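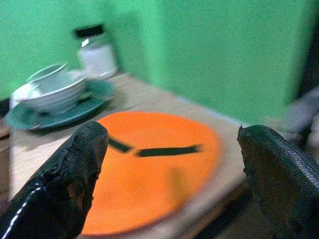 1 min read

Ticket 3125 – Orange plates, dark marks after wash
Site: Gilchrist, first-floor kitchen
Opened by: Ngân Quan
Assigned to: Relu Surdu
Status: Open, awaiting parts

Reported: several of the orange round plates come out of the dishwasher with grey lines on the rim. Lines do not lift with a cloth. Photo attached, plate on the light wooden table.

RS: Ran one load with the plates in the lower rack, spaced one slot apart. No new lines. Ran a second load in the upper rack – lines back on two plates. Coating on the upper rack is worn through at the rear prongs.

NQ: Baking soda paste, left on for 13 minutes, took most of it off. Faint line remains on one.

RS: Consistent with metal transfer. Upper rack to be replaced, Arnum part 56. Until then, plates in the lower rack only, cups above.

Josiane Delaunay: Order approved. Delivery goes to the Orkdale desk, please collect from there.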